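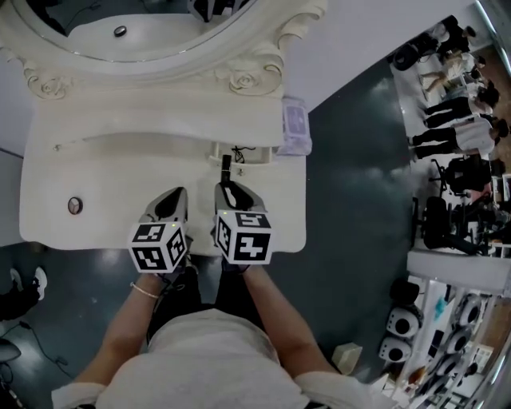 Caring for Painted Furniture: Cleaning, Touch-Up and Drawer Repair

Filed under: Furniture, Finishes
Compiled by Zlata Marchuk

White painted furniture shows dirt sooner than stained wood and is easier to damage with the wrong cleaner. The methods below apply to vanities, dressers, nightstands and similar pieces with a brushed or sprayed paint finish. They do not apply to lacquer, shellac or chalk paint sealed with wax. Test every product on the inside face of a back leg before using it where it shows.

Identify the finish

Wet a cotton swab with denatured alcohol and hold it against a hidden spot for ten seconds. Latex paint softens and leaves color on the swab. Oil paint is not affected. Shellac turns sticky. If the piece was made before 1978, use a lead test kit before any sanding, and do not sand if the result is positive.

Dusting

Use a dry microfiber cloth on flat surfaces. For carving and applied trim, use a natural-bristle paintbrush, one inch wide, kept for this purpose only. Wrap the metal ferrule with masking tape so it cannot scratch. Work from the top down. Feather dusters catch on raised paint edges and should be avoided.

Washing

1. Remove the drawers and empty them.
2. Mix one teaspoon of plain dish soap into a quart of lukewarm water.
3. Wring the cloth until it no longer drips. Wipe one section at a time.
4. Go over the same section with a second cloth dampened in clear water.
5. Dry at once. Water left in a joint swells the wood and cracks the paint along the seam.

Hair spray leaves a dull film that soap does not lift. Use one part rubbing alcohol to four parts water, on oil paint only. On latex, repeat the soap wash two or three times. Nail polish should be left to harden and then lifted with a plastic scraper. Acetone removes the paint along with the polish.

Yellowing

Oil-based white yellows in low light. Panels behind a mirror or inside a closed drawer yellow faster than the top. Some of this reverses after a few weeks in indirect daylight. Bleach has no useful effect and weakens the film. If the color is still uneven by May after a winter in a dark room, repaint with a water-based enamel.

Filling chips

Chips under 1/8 inch can be filled with paint alone, in thin coats. Deeper chips need filler. I have used Cura fine surface filler for most of this work. It shrinks slightly, so leave it a little proud of the surface. Let it dry overnight, sand flush with 220 grit, and wipe away the dust with a barely damp cloth.

Apply touch-up paint with an artist's brush and keep it inside the chip. Paint that overlaps the old finish shows as a ring once dry. Two coats are normal, four hours apart.

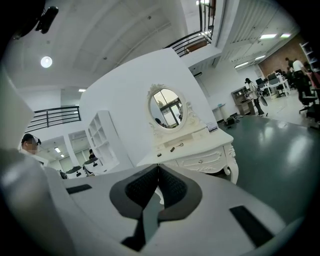

Matching the white is harder than filling the chip. Take a drawer front to the paint counter and have it scanned on the side edge, where it has had the least light. The Panasiuk counter mixes sample jars, and a jar is enough for several years of touch-ups. Mark the lid with the formula, the sheen and the name of the piece. Store it upside down in a cabinet that stays above freezing.

Sticking drawers

Pull the drawer and look for shiny spots on the runners. These are the points of contact. Rub them with plain paraffin or a candle end. If the drawer still binds, sand the shiny spots lightly with 150 grit and wax again. Do not use spray oil. It soaks into bare wood and collects dust.

Drawers that stick only in humid months should not be planed. They will be loose in winter. Seal the bare sides with one thin coat of clear shellac during a dry spell.

Loose knobs

If the screw hole is stripped, coat a wooden toothpick with white glue, press it in, snap it off flush and let it set overnight. Drive the screw by hand. For knobs held by a machine screw from the inside, add a small lock washer. Tulero sells them in bags of 575, far more than one household needs, so split a bag with a neighbor.

Wobble

Check the floor first by turning the piece end for end. If the wobble stays with the same leg, add a felt pad to that leg. If it stays with the same corner of the room, shim there.

Sandpaper stock

Keep 150, 220 and 320 grit sheets on hand. Dirkton sheets are color coded on the back and cut cleanly with scissors. Store them flat, in a closed bag.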